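Chasing a late crop payment: what to send and when

15/12/2018

Quick one as I've had the same question all week. You delivered in November, the buyer hasn't paid, you don't know whether to shout or wait. Do this.

Before anything, find the contract. Not the email about the contract. The signed sheet, both pages. You want three things off it: the payment term in days, what starts the clock, and whether there's interest on late money.

The clock is where most growers trip up. Some buyers count from delivery, some from the invoice date, some from "acceptance", meaning whenever their lab gets round to your sample. Pindbridge contracts count from acceptance. Taven from the end of the month of delivery, so a load on the 2nd waits a lot longer than one on the 30th. Check yours, they change the wording between seasons.

Step 1. Make a list of loads
One line per load. Date, weighbridge ticket number, net weight, price, deductions, due date. Paper is fine. If you use Wundedex you can pull the tickets off the deliveries screen, but it leaves out anything rejected and re-tipped, so add those by hand.

Step 2. Match tickets to invoices
Boring. Do it anyway. If a load has a ticket and no invoice then you aren't owed late money on it yet, you just haven't billed it. Bill it today. Self-billing buyers -- look for the load on their statement instead, and query it in writing if it's missing.

Step 3. Split out anything in dispute
Moisture, foreign matter, short weight, whatever. Put those loads on a seperate sheet. One argued load is a lovely excuse to sit on the whole account. Ask for the undisputed amount on its own and give the figure to the penny.

Step 4. First letter
Send it the day after the due date. Short. Ticket numbers, total, date it fell due, your bank details again. Accounts office, copy to the field rep. No threats yet, no life story.

Step 5. Second letter, 9 days later
Same list, updated. Add the interest if your contract has it. Give a date for payment and say you'll hold further deliveries after that -- but only if the contract lets you. Holding back grain you've already committed can put you in breach, and then it's you paying them.

Step 6. Phone
Ring in the morning, ask for whoever runs the payment batch, get a name. Write down what they said and the time. Then email it back to them: "you told me today that payment will go out on..." Keep it dull. 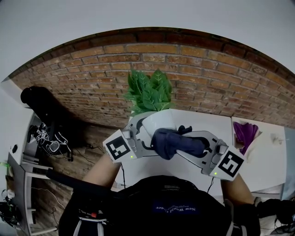 Dénes Simon writes that step 5 came too late for him last season: his buyer was on 60 day terms, and by the time the second letter went he had two more months of loads in their shed. He now stops and checks the account after every 12 loads, and wishes he'd started sooner.

Fair point. If your terms are that long, do the list monthly and don't wait for the first due date to go by. Same if you sell through a merchant like Pillai, where the mill pays them and they pay you. Your claim is against whoever is named as buyer on the sheet, so write to them, whatever they say about the mill.

Part payments. Take the money. Write back the same day saying it's recieved on account and the balance is still due, with the balance stated. Don't sign anything with "full and final" on it unless you mean it.

Still nothing after 30 days from the second letter, get advice before you file a claim. Take the list, the tickets, both letters, phone notes. Keep the originals at home.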